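Module notes: Fault Analysis in Manipulation Systems
Handout 3. Slip at the lid: the Trurlow jar fault

Prepared by Meenakshi Kartha. Read before the practical. Bring the blank fault sheet.

3.1 Background

The Trurlow cell moves closed jars between open-topped wire baskets. It was built on a Flesero arm with a two-finger gripper, and its motion was learned from recordings made by people using hand-held grippers. The fault discussed in these notes was logged on 31/08/2021 by Gopinath Kamath, who was running the cell alone at the time.

A jar was picked by the lid, raised clear of the basket rim and carried sideways. Part of the way across, the body of the jar separated from the lid and fell to the cell floor. The lid stayed in the jaws. The arm completed the move, opened over the empty target basket and reported a successful place. It then began the next cycle over broken glass.

3.2 What the log shows

The cell writes one line per control step. The relevant part of run 189 reads as follows.

Step 54: jaws closed, width within limits, grip flag set.
Step 55 onwards: lift, no warnings.
Transfer: wrist load falls sharply. No warning raised.
Place: jaws open, grip flag cleared, result PLACED.

The wrist load was recorded but not used. The only test for "object held" was jaw width, and a lid without a jar has the same width as a lid with one. The controller had no means of telling the two cases apart.

3.3 Two faults, kept separate

Students often write this up as a single fault. For marking purposes there are two.

Fault A (mechanical). The load path ran through the lid joint. The joint on this jar was a push fit and was never rated to carry the weight of the contents. Small wrist rotations during transfer worked it loose.

Fault B (detection). The loss of the load was not recognised, and the arm kept moving in an area that was no longer safe to enter.

Fault A broke a jar. Fault B is the safety matter. Raghavendra Fernandes had opened the side guard to look at the glass when the next cycle was due to begin. The guard switch stopped the arm, as designed, but the switch was the last remaining layer of protection and should not have been the first to act.

3.4 Why the arm chose the lid

The policy had no written rule about where to grip. It reproduced what was in its recordings. Annapurna Poojary reviewed the recordings held at Clostudham and sorted them by grip point. Nearly all those with the jar inside a basket used the lid; those with the jar on an open surface mostly used the body.

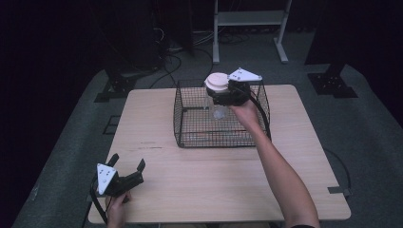 Grip point in a recording is decided by access as much as by intent. The jaws of a hand-held gripper need room on both sides of whatever they close on, and the walls of a basket take that room away. With the glass jar standing inside the black mesh cage, the operator's right-hand gripper is clamped on the cream-white lid, and the second gripper is held open near the table corner, away from the jar. For an analysis of Fault A, the point to record is that one gripper has hold of the lid and the other gives the body no support. A person will feel a lid start to turn and can slow down or stop. The recording keeps the path of the gripper and the width of the jaws, so the path is learned and the caution is lost.

3.5 Corrective actions

1. Add wrist load to the "object held" test. A drop during transfer is to stop the arm and latch.
2. Remove PLACED as a result unless the load has been confirmed immediately before the jaws open.
3. Label every recording with its grip point.
4. Use screw-top jars only, closed to a set torque, until item 1 has been tested.

Sudheer Subramaniam objected to item 4 on the grounds that it hides Fault A without removing it. The objection was accepted and the item is now marked temporary. It is due for review in December.

3.6 Work for the practical

Using the Gebru log viewer, find the step in run 189 at which a load test would first have stopped the arm. State the threshold you chose and show that it does not trip during a normal lift. Then complete the fault sheet for Fault B only. Sheets that give "operator error" as the root cause will be returned unmarked.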